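Open Day Working Group
Minutes of the March meeting, Semgate, upstairs room

Present: Vlastimil Bartoš (chair), Žofie Michalík, Damilola Nwosu, Tùng Khổng (minutes)
Apologies: Rattana Thammasiri, who sent a list

1. Minutes of the last meeting
Accepted, with the spelling of Bristel corrected in both places.

2. Attendance
Damilola reported 336 visitors through the front door, against 81 last year. Vlastimil asked how many had come for the robots and how many for the lunch. Damilola said the sign-in sheet did not have a column for that.

3. Table-clearing demonstration
Žofie went over the two-arm setup. Cups and paper go in the bin, the tray stays where it is, and the foil container was discussed at length. Vlastimil feels a covered container is a fair test. Žofie feels it is a covered container and visitors will want to know what is in it.
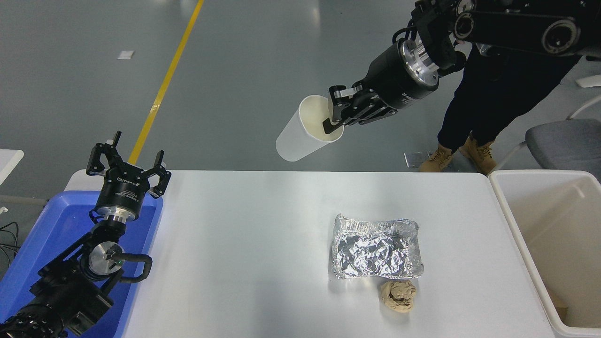 The running time was set at 10 minutes, followed by questions. Damilola asked that whoever presents stop saying "watch closely now," as people then do, and the arms take their time. Agreed.

Rattana's list asked for more chairs, a lower table for school groups, and one person to talk while another minds the controls. The first two were agreed. On the third, Tùng was put forward to talk while he was writing this down.

4. Visit from Bristel
They would like to send more than 10 people in the afternoon. Vlastimil will offer 2 p.m. and see whether they take the hint about bringing their own coffee.

5. Signs
The sign for the Antwi building still points at the parking lot. Carried over again.

6. Other business
Barneo has asked for its extension cord back. Žofie to look for it.

Actions
Vlastimil: write to Bristel
Žofie: chairs, table, cord
Damilola: new sign-in sheet, with column
Tùng: prepare something to say

Meeting closed at 4:40 p.m.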